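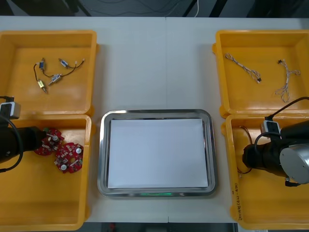

Two-arm kitting station: parts bins on either side of the central tray.

Laltix Kitting Records: data card

Summary
This dataset accompanies a workplace study of the introduction of robot arms at the Gyamfi assembly site. It contains 252 recorded kitting runs and the written accounts of 12 members of staff whose duties changed when the station was brought into use. The study was carried out by Deltarano and is maintained by Naveen Chaturvedi.

The task
Small electrical parts, red circuit boards and wire harnesses are held in open yellow bins. The arms transfer them to a steel tray lined with white paper, and the completed kit is passed to an assembler. Each run is stored in its own folder with a log and an operator note.

Changes to staff duties
Before August, kits were made up by hand at the start of each shift. Assemblers now refill the bins, check finished kits and deal with stoppages. Two posts were regraded and none was removed. Each person received 20 hours of paid training. Several reported less strain in the hands and wrists; others said that they missed the conversation of the packing bench and disliked waiting for the arms.

Known limitations
Night shift accounts are missing. Tangled leads are a frequent cause of stoppages, and the notes on them vary in detail between operators. Stoppages cleared within the same minute may not have been logged.

Access and use
Staff accounts have had names and job numbers removed. The records must not be used to assess individual performance. Requests for access should be sent to the Baseck records office, marked for the attention of the maintainer.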